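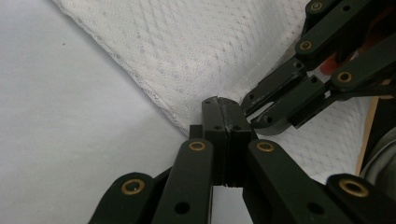 Seite 28

Wäschenetze richtig benutzen

Ich wasche inzwischen fast alles Feine im Netz, seit mir ein BH-Haken den Lieblingspulli ruiniert hat – ärgerlich! Zum Befüllen lege ich das weiße Netz flach auf den Tisch, Reißverschluss zu mir, und streiche es glatt. 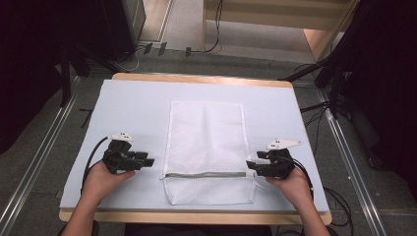
Reißverschluss schließen

Immer ganz zuziehen, sonst wandern die Socken (bei mir waren es mal sieben Stück in der Trommel). Am Zipper ziehen, mit der anderen Hand den Stoff straff halten,

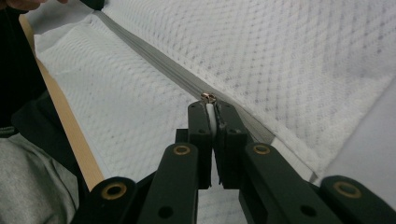 und wenn es hakt, mit einem trockenen Stück Seife über die Zähnchen gehen. Den Trick habe ich von Jacqueline, der klappt bei mir auch an Kissenbezügen.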